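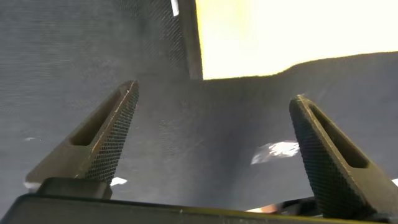 Week 4: Reading a balance sheet without panicking

Right, this is the one people dread, so I'll go slowly. Last week we did profit and loss for Kistura, our little made-up-sounding but perfectly sensible candle business, and most of you got the gross profit right. A few of you put the van in with the running costs. We'll come back to the van.

A balance sheet tells you what a business owns and what it owes on one particular day. The profit and loss covers a stretch of time, usually a year, and the balance sheet is a snapshot at the end of it. Kistura's year ends in December, so everything on your sheet is as it stood on the last day of that month.

What goes where

Fixed assets are the things you mean to keep and use: the van, the shelving, the wax melter. Current assets are cash, stock, and money customers haven't paid you yet (debtors, and please do learn the word, it's on every form you'll ever fill in). Then current liabilities, meaning what you have to pay within 12 months. Anything due later than that goes in its own box underneath.

I like to do debtors and creditors with two coloured pens. Davoud Golestani, who taught me this stuff at evening class, used green for money coming in and purple for money going out, and I still can't read his old handouts without hearing him say "whose money is it today?" It's a very good question! Ask it of every line.

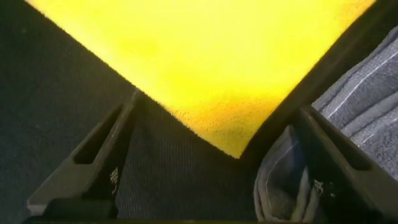 So take the unpaid invoice to Obura. Kistura has sent the candles, Obura hasn't paid, and the amount is £1,372. Whose money is it today? It's owed to Kistura, so it's a debtor and it goes under current assets, even though there's nothing in the bank for it yet. The wax bill from Planetti is the other way round - the wax has arrived, the bill hasn't been paid, so Planetti is a creditor.

Now the van. Buying it doesn't go in the running costs all in one go. You put it in fixed assets and take a bit off its value each year, and only that bit (the depreciation) goes through the profit and loss. Petrol and insurance are running costs as normal.

For next time

Read pages 17 to 23 of the booklet and have a go at the Veris sheet on the back. It won't balance at first. Check the loan before you check anything else, and bring your rough workings along with the neat copy.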